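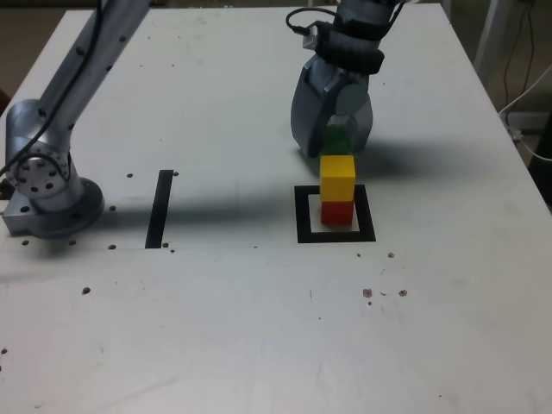

Trabalho há nove anos em armazéns e há quatro na Vutemley, que prepara encomendas de peças pequenas para oficinas e lojas de ferragens. No último ano e meio a empresa pôs braços robóticos em parte das bancadas de preparação. Escrevo sobre isso porque leio muita opinião de quem nunca fez um turno numa bancada, e a discussão costuma ficar presa a uma única pergunta, a de saber quantos lugares desaparecem. A pergunta é séria. Só que entre manter o lugar e perdê-lo há muita coisa que muda.

No nosso armazém trabalham 200 pessoas. Até hoje não houve despedimentos ligados às máquinas. Houve quatro contratos a termo que não foram renovados em outubro, e a direção disse que uma coisa não tinha relação com a outra. Não tenho maneira de provar o contrário. Registo que, no ano anterior, os contratos equivalentes tinham sido todos renovados.

O que mudou primeiro foi a conversa. Antes, duas pessoas preparavam caixas frente a frente e falavam. Falavam de futebol, dos filhos, do chefe de turno, e também do trabalho: esta referência vem mal etiquetada, aquela caixa abre-se por baixo. Agora uma dessas pessoas vigia duas bancadas e a outra foi para a receção de mercadoria. O saber que passava de um lado para o outro da mesa deixou de passar. A Edeltraud Lindemann, que formou metade do meu turno, diz que hoje ensina as pessoas a reparar em avisos e já não as ensina a reparar em peças.

Mudou depois o ritmo. Um colega cansado abranda e os outros percebem. Com a máquina ao lado, o ritmo está definido num ecrã e é preciso pedir autorização para o baixar. No turno da noite isto pesa. O Ladi Okonkwo pediu para sair da zona automatizada ao fim de três meses e explicou que não era o esforço físico, era passar horas à espera de uma falha.

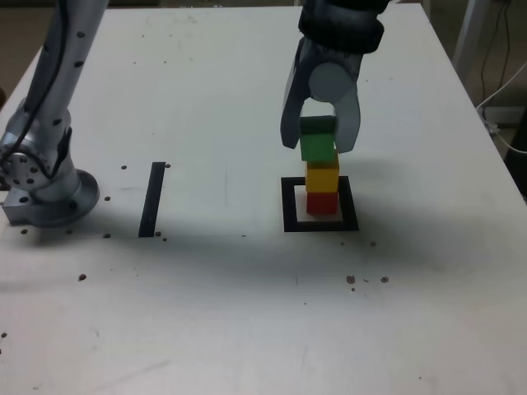
Uma tarefa só parece simples a quem já sabe fazê-la. Empilhar é o melhor caso que conheço. Qualquer pessoa que entre no armazém empilha caixas no primeiro dia sem que lhe expliquem nada, e por isso ninguém pensa em pagar mais por isso. Para uma máquina, é preciso dizer onde começa e onde acaba o trabalho: o cubo vermelho dentro do quadrado de fita preta, o amarelo em cima dele, o verde entre os dedos da garra, por cima do amarelo. São três cubos numa mesa branca, sem cartão amolgado, sem plástico a escorregar, sem ninguém a passar com um porta-paletes. Quem passa do cubo para a caixa real tem de resolver tudo o resto, e uma boa parte desse resto, na prática, somos nós que resolvemos.

É aqui que discordo da direção. O trabalho de corrigir a máquina não aparece na descrição de funções. Quando uma caixa chega torta e alguém a endireita antes de o braço lhe pegar, o sistema conta mais uma operação automática. O Till Wunderlich, da manutenção, apontou durante uma semana as intervenções feitas à mão na nossa linha e chegou a 2.690. O relatório mensal não trazia nenhuma.

Não sou contra os braços. Levantar peso repetidamente estragou-me um ombro e não desejo isso a quem entra agora. Há bancadas onde a máquina faz bem o que faz, e as baixas por dores nas costas são menos do que eram – isso vê-se nas escalas. Também aprendi coisas que não teria aprendido de outro modo e gosto dessa parte do trabalho.

O que peço é pouco complicado. Que as correções manuais sejam registadas como trabalho e pagas como tal. Que quem está na bancada possa baixar a velocidade sem telefonar a ninguém. Que a rotação entre zonas seja um direito e não um favor do chefe de turno. E que, na próxima compra de equipamento, duas ou três pessoas do turno sejam ouvidas antes de o contrato estar assinado – da última vez soubemos quando vimos o chão marcado.

A reunião sobre as novas bancadas ainda não tem data. Já pedi para constar na ordem de trabalhos o apontamento do Till, com os números por turno.

Artigos relacionados
Turnos da noite: o que diz a escala e o que diz o corpo
Edeltraud Tiedemann: «Formar alguém leva tempo»
Contratos a termo no armazém, um ano depois
Diarmuid Conneely: quem mede a produtividade

Pesquisar neste site
Escreva o termo e prima Enter

Contacto | © Todos os direitos reservados | Voltar ao topo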